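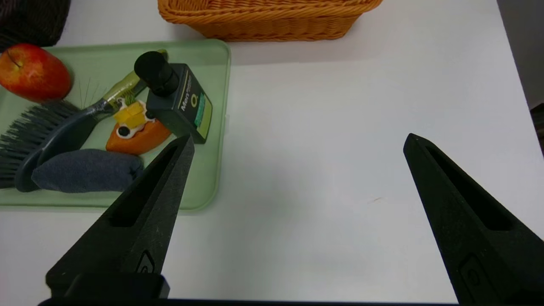

Clerano changes apple contract rules for school meal suppliers

September 22, 2020

Clerano, the purchasing body that buys fresh produce for school kitchens in the Plakthorpe area, has published revised terms for the supply of dessert apples. The new terms apply to deliveries made from the first week of December and replace a specification that had been in use through several contract rounds.

The main change concerns size. Under the old terms, apples were accepted only within a narrow diameter band, and a consignment could be turned away if a sample contained too many fruit outside it. The revised document sets a single minimum diameter of 63 mm and no upper limit. Growers may mix sizes within a box provided that the net weight is marked on the outside and the variety is the same throughout.

Skin finish has also been relaxed. Russeting, uneven colour and healed hail marks will no longer count as defects. Open wounds, rot, live insects and bruising that has broken the flesh remain grounds for rejection. A missing stem is treated as a minor fault where the skin around the cavity is sound.

Clerano said the former size band had been written for a pre-sliced product that most kitchens stopped ordering some time ago. Whole fruit is now the usual form, and kitchens had reported that the tighter limits left them short towards the end of the storage season, when the range of sizes on offer is at its widest.

Firmness will be checked on arrival with a hand-held penetrometer. Readings are to be taken on two opposite sides of each fruit in the sample, with a thin disc of skin removed first. The sample is set at four boxes for each consignment of up to 1,000 kg. Larger consignments will be split on paper into lots of that weight or less, and each lot sampled separately. Fruit must have stood at room temperature overnight before testing, so results will normally be issued on the day after delivery.

Storage and transport conditions are largely unchanged. Vehicles must hold the load between 1 and 4 degrees Celsius, and a printed temperature record has to be handed over with the delivery note. Apples may not be carried in the same compartment as onions, leeks or unwrapped cabbage. Boxes that have previously held other produce may be reused if they are rigid plastic and have been washed. Reused cardboard is not accepted.

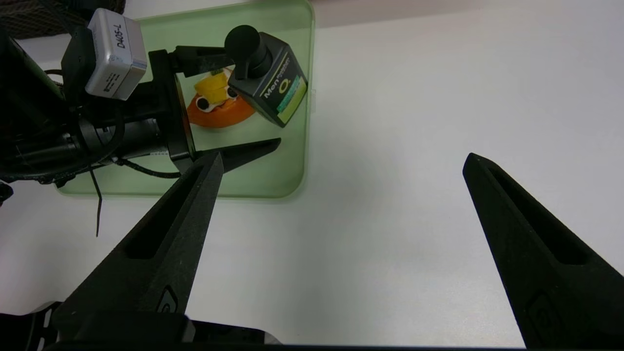 The contract is divided into two lots. The larger covers primary schools and is held by Aubert, which packs at its own depot and buys from orchards in the surrounding district. The smaller covers secondary schools and colleges and is held by Bivisance. Both firms have accepted the new terms for the remainder of their present agreements. Neither has asked for a change in price per kilogram, although the terms allow a review after the first full quarter.

Orders under the two lots came to 1,525 boxes in the last complete term before the spring closures. Clerano has not issued a forecast for the coming year and says volumes will depend on how many kitchens return to a full service. Suppliers are asked to plan on weekly call-off orders, placed by noon two working days ahead of delivery. Cancellations received after that time will be charged in full unless a school has been closed at short notice.

Labels must show the variety, grower code, harvest date and packing date. Fruit that has been in controlled-atmosphere storage must be marked as such, with the date on which the store was opened. Labels printed to the old layout can be used until stocks run out, provided the missing details are added by hand in permanent ink.

The revised specification does not cover pears, plums or cooking apples. A separate text for pears is in draft, with firmness limits set by variety. Existing suppliers will receive the apple specification by post with their next statement, and other growers can request a copy from the Clerano office in Plakthorpe.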